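How to Label Shelves in a Shared Workroom

Labels on shared shelves stop working when each person writes them a different way. This method takes an afternoon for one wall of shelves.

You need card stock, a black marker, clear tape and a notebook.

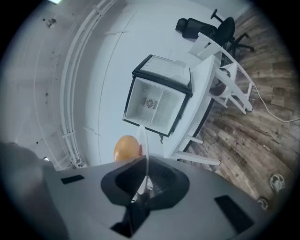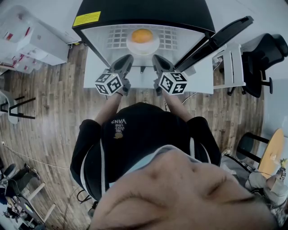
An orange round object at the worktable, in both pictures.

1. Write down what is on each shelf before you move anything. Use the names people say out loud.

2. Give every shelf a letter and a number. Start at the top left and go across. Leave Z for items waiting for repair.

3. Cut the cards to one size. Print the shelf code large, with the contents below it in smaller letters. Two lines is enough.

4. Tape each card to the shelf edge. Wipe the edge first and let it dry. On old metal shelving (ours is from 1949) the tape holds better on the underside lip.

5. Copy the codes into the notebook in alphabetical order by item. Macarena Cabral keeps ours on a string by the door.

Check the list every April. If a card is wrong, replace the whole card.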